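**Moving a pallet of tile up to a third floor, no elevator??**

**pesgate_pat** wrote:
Ok so we finally bought the flooring for the Lirnport apartment and it comes to 243 tiles on one pallet. Delivery is curbside only. I called Montoya and they want extra for every flight of stairs, which seems nuts to me! Has anyone just carried it up themselves?

**flondar22** wrote:
Did this in November with my brother-in-law. Took us over 5 hours and my knees still hate me. Pay the movers.

**S. Mazurek** wrote:
> Pay the movers.

Disagree. Break the pallet down on the sidewalk, carry two boxes at a time, rest on every landing. I did my mother's kitchen that way and it was fine - boring, but fine.

**flondar22** wrote:
Two boxes at a time?? Stanisława, you are stronger than me lol. One box each or somebody gets hurt.

**pesgate_pat** wrote:
Ha, ok, one box it is. What do I do with the pallet after? Pesgate dump wants a fee.

**S. Mazurek** wrote:
Keep it! Sand the slats and you've got a plant stand. Check for a heat treated stamp first though, I wouldn't use one without it indoors. The wood on these is usually pretty light, looks nice with a bit of oil. 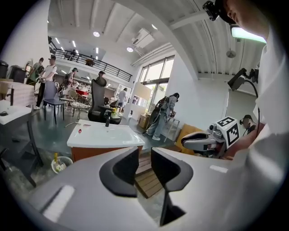

*light wood slats, down on the floor*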